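26th December — shared workshop, upstairs bench

Nearly everyone away so had the Varela box to myself. Sim only, real arm stays off till the new mount is done. Carried on with the table-clearing job for the Clirkley build: candle first, red thing after, nothing else gets touched.

Table now loads without the legs sinking into the floor (was a scale error from May, my fault). Physics step back to default. Seed 405 for all of todays runs.
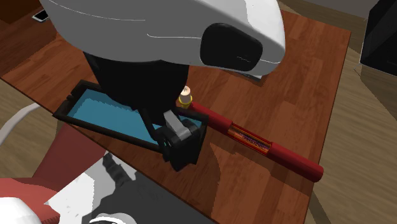

*2 min read*

Overhead approach. Don't like how much the wrist hides from this side, lost sight of half the tray. Moved the second view round to get the fingers and the candle together. Shadows are still jagged, shadow map is set far too low — leave it, costs frames.

Approach height set to 166 mm above the tabletop, then down in slow steps. Joint limits fine. Planner log is 638 lines of the same warning about the laptop mesh, need to shut that up. 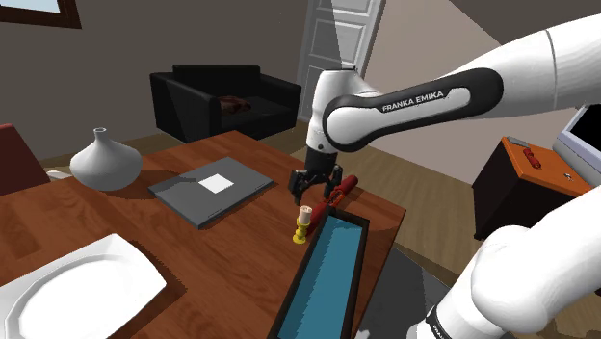
*Entry by Natalia Chávez*

Better from here. Candlestick overlaps the lower end of the red piece in this view, no clear gap to see, fingers will want to come in along the tray and not across it. Added a keep-out box round the vase while I was at it.

Grip force capped at 30 N. Probably too high for a candle, check agianst the Vastberg notes before anyone copies it over.

Wrist view next, fingers open:

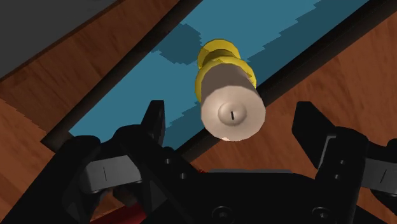 Erkgate wrote back that the cap should come down by half before we try it on the real arm, and that the yaw offset wants its own line in the config so it stops getting overwritten. Fair. Will do both.

To do
- yaw offset, own line
- lower force cap, rerun same seed
- decimate laptop mesh
- save the camera poses!! lost them twice

Left the box on, long batch running — don't reboot it please.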